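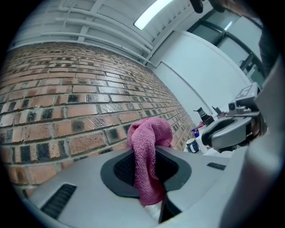
A pink towel against the brick wall in Stockdale.

March
By Callum Bainbridge

The towel drive at the old brick hall in Stockdale has passed 280 towels — a lovely total, and well on the way to the 300 hoped for by the end of the month. Folding goes on most evenings until nine, and anyone with 15 minutes to spare is very welcome indeed.

Comments
Jo: Are bath mats all right too?
Wekia fan: Love that brickwork!

Related
Karata coat swap returns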